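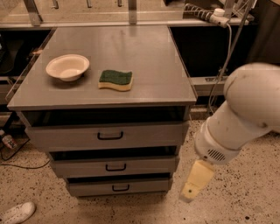 I sent in a written comment on the state's draft rule for gene-edited crops in July, and a few people have asked what I said. The full thing is 4 pages and mostly citations, so I'll put the main points down in plainer form.

The draft sorts plants by the method used to make them. If a change could have happened through ordinary breeding, the developer files a short notice and waits 30 days. If it couldn't, the developer files a full application with field data. I think the first half of that is fine. A small deletion in a potato gene is the same deletion whether it came from an editing tool, a dose of radiation in a seed lot, or luck.

My trouble is with the second half. The draft treats every plant in that group alike. A squash with one added gene for virus resistance goes through the same steps as a plant meant to produce a drug compound. Those are different risks, and a reviewer with limited hours should be spending them on the second one.

Senthil Iyengar read my draft and disagreed with me on this. His view is that a single track is easier to enforce and that small labs will game any tiered system. He has dealt with more permit offices than I have, so I added a paragraph saying the tiers should be set by the trait and the crop's wild relatives, with the agency making the call and the developer having no say in it. He still doesn't like it.
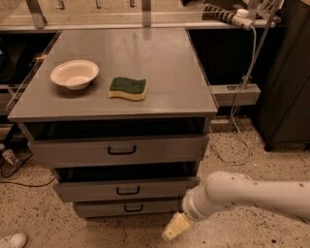 The other point was cost. We got one disease-resistant bean line, Etisel, through a permit for a half-acre trial. The paperwork came to 788 pages. Over 4 months of Fedir Kravets's time went into it, and he was hired to run greenhouse crosses. A big seed company has a department for this. A public lab working on beans does not, and I'd guess a lot of useful lines are sitting in freezers for that reason. I can't prove that, and I said so in the comment.

I asked for two changes. One is that data from an earlier permit should count when the same trait is moved into a new variety of the same crop. As written, you start over. The other is that the agency should publish its reasons when it turns down a notice, with the business details blacked out if need be. Right now the developer gets a letter and everyone else gets nothing, so the next lab makes the same mistake.

I left labeling out. It's a separate question, handled by a different office, and I don't have much to add to it.

The agency has to answer comments in writing before the rule is final – no date given yet. Fedir is keeping a copy of the bean permit file in case they want to see what one looks like.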